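# Chapter 6: Storing Food at Home

Most of the food a household buys is kept for a while before it is eaten. A loaf may last two days on the side, a bag of rice may stay in the cupboard for a year, and a piece of fresh fish should be cooked on the day it is bought. Knowing how long each food keeps, and where it should go, saves money and prevents illness.

By the end of this chapter you should be able to:

- explain why food spoils
- choose a suitable place to store common foods
- read the dates on a packet and act on them
- plan a week's shopping so that little is thrown away

## 6.1 A household in Rorham

Dae-han Ji shares a house in Rorham with his parents and his sister. One February the family kept a food diary. Every time something went into the bin, they wrote down what it was and what it had cost. At the end of the month the diary had 96 entries. Bread and salad leaves came up most often, followed by cooked rice and the ends of jars.

Very little of this food had been bad when it was bought. Bread had been kept next to the cooker, where it was warm. Salad had been pushed to the back of the fridge and forgotten. The family had also shopped on the way home from work without checking what they already had – a habit we return to in Section 6.4.

Kitchens differ in size and layout, but the places where food can be kept are much the same: the fridge, the freezer, a cupboard, and the table or worktop.
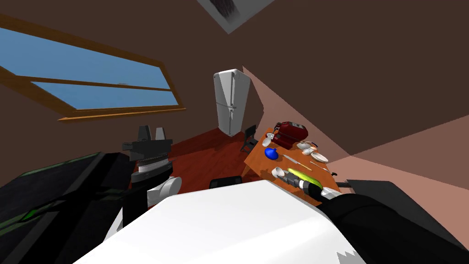
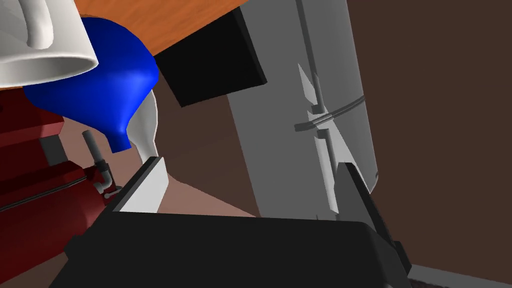
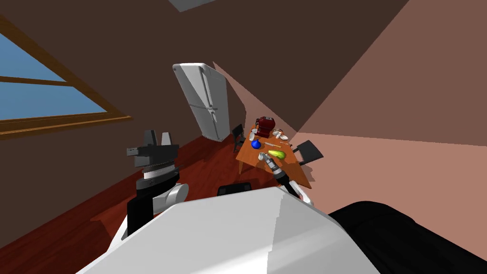
## 6.2 Why food spoils

Food spoils for three main reasons. The first is the growth of bacteria, yeasts and moulds. These are present on nearly all fresh food and grow faster when it is warm and moist. The second is the action of enzymes, which are natural substances in the food itself. Enzymes ripen a banana and, if left to carry on, turn it brown and soft. The third is contact with air, which makes fats taste stale.

Cooling slows all three but does not stop them. A fridge should be kept at 5 °C or below. Freezing stops bacteria from growing, although many survive and will start to grow again once the food has thawed. Drying works by removing the water that bacteria and moulds need, so flour, pasta and lentils keep well in a cupboard as long as no damp gets in.

**Key terms**

*Perishable*: likely to spoil within a few days unless chilled or frozen.

*Use-by date*: a date concerned with safety. Food should not be eaten after it.

*Best-before date*: a date concerned with quality. Food may be eaten after it, though the taste or texture may have changed.

**Activity 6.1**

Keep a food diary for one week. Record each item thrown away, where it had been stored and the date on the packet, if there was one. Bring your diary to the next lesson – you will need it for Section 6.3.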